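4.2 What the artificial flowers were doing on the table

The claim that artificial flowers make a shared room feel cared for turns up so often in the writing on day rooms, waiting areas and staff kitchens that it has stopped being treated as a claim. It is stated in the opening paragraph, a source is given, and the source, when followed up, states it in its own opening paragraph. We began this part of the study doubtful that it would hold once people were asked about a particular bunch of flowers on a particular table, and the material gathered at the Pludstead and Allitz sites has not made us less so.

Section 4.1 dealt with the furniture. The present section takes the smaller things that end up on top of it, and among those the artificial flowers in particular, for two reasons. They were the only items at either site that had been bought purely to be looked at. They were also the items that staff and visitors mentioned most readily in interview, often before we had raised them. In total 200 short interviews were carried out, and the guide (Appendix B) placed the question on decoration near the end so as not to lead people towards it.

The purchasing records are plain enough. Both sites ordered from the Wuvex catalogue in March, each with a decoration allowance of £200, and each spent part of it on artificial stems. At Pludstead these were mostly tulips, sold as small bundles with the leaves attached. At Allitz the order was more mixed, and some of it never reached the public rooms at all. The catalogue text promises 'year-round freshness', and we note that the same phrase was repeated back to us by several members of staff who had not, as far as we could tell, seen the catalogue. This is a warning about how much weight the interviews can bear. When a person says that flowers 'freshen up' a room, they may be reporting what they feel, or they may be reporting what is generally said about flowers.

For this reason we give more attention to what was done with the bundles than to what was said about them. A bundle of tulips is an awkward object to live with. The stems are gathered tightly at the bottom while the heads spread apart, so it will not lie flat and tends to roll when put down. Without a container it has no proper place. It gets laid across a table beside whatever else is there, and anybody who needs the surface must pick it up and find somewhere for it to go. Figure 3 shows a bundle of three blooms over one of the turquoise tables, with the leaves fanning from the middle of the stems and a small yellow item lying on the tabletop to the left.

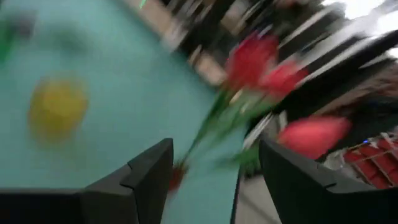

Figure 3. Artificial tulips, red and pinkish red, at a turquoise table.

Austra Paju, commenting on an earlier draft of this section, objected that we had asked the wrong thing of the flowers. In her view a bundle that is always being picked up and put down is doing its work, for it gives people a reason to handle the room and so to feel some claim on it; a vase fixed in the middle of the table would be tidier and would do less. She added that the bought stems should be compared with the other odds and ends on the tables, and that real flowers were the wrong comparison to draw.

We take the second point entirely and have followed it in what comes next. The first we find attractive and are reluctant to accept. It is hard to think of any result that would count against it. If people leave the flowers alone, they are content with them; if they move them, they are engaged with them. An account that is pleased with either outcome is of little help to somebody deciding whether to order another box. We did look for signs that handling went along with attachment. In the observation notes from Pludstead, the commonest reason for moving a bundle was to make space, and the commonest place it was moved to was the nearest windowsill or empty chair. There were a few cases of people arranging the blooms with evident care, turning a head outwards or bending a leaf back. There were also cases of the bundle being used to push crumbs off a table. Both are handling. We doubt they are both a claim on the room.

The comparison with other small items is more telling. Balls, cups, plastic toys and the like collected on the tables during the day and were cleared in the evening to a box or a shelf that everyone seemed to know. The tulips had no such home. Staff at Pludstead gave us differing answers when asked where they should go at night, and two of them gave an answer that the other said was against the rules. No written rule could be found. At Allitz the question had been settled by putting the remaining stems in a tall jug on top of a cupboard, where they were out of the way and, on the evidence of the interviews there, largely forgotten. Visitors to that room who said the flowers were 'lovely' were asked what colour they were, and a good many could not say.

It may be said that a thing need not be remembered to have an effect, and this is fair. The calm of a room could well rest on details that nobody could list afterwards. But this argument is open to every object in the building, the fire notice included, and it gives no special standing to flowers. If the case for them is that some colour above table height is pleasant, then a painted wall or a bright cushion has the same case, and neither rolls. We were not able to test this directly. The Soler survey, which is the work most often cited in support of artificial flowers, was not able to either: its 2,000 respondents were asked to rate rooms 'with decoration' against rooms 'without', and decoration was left for each person to picture as they liked.

There remains the matter of colour, which the Pludstead staff raised with us more than once. Red was chosen there because it was thought to show up well against the tables, and as far as it goes this seems right. Several people also described the red as 'cheerful'. Others, asked the same question on the same day, called it 'a bit much', and one preferred the tulips after they had lost some of their brightness. We do not think anything general can be drawn from so even a spread of opinion, and we are wary of studies that have drawn it from less.

Our reading is therefore a narrow one. Artificial tulips were liked when asked about, moved when in the way, and seldom missed when gone. When the Pludstead bundles were taken off the tables for a deep clean, they stayed off for 4 days, and in that time the comments book received no entry on the subject. A note in the same book dated 14 May 2025 asks for them to be put 'back where they were, or somewhere'. It is unsigned. We have no way of knowing whether it came from a visitor who felt the loss or from a member of staff who needed the windowsill.

Two limits should be stated. Neither site kept a record of how the tables looked before the March order, so the earlier state of the rooms rests on memory alone. And the observers knew that flowers were of interest to us, which will have drawn their eyes to the bundles more often than an ordinary visitor's would have been. The second limit probably flatters the flowers. Section 4.3 turns to the storage boxes, for which the records are better.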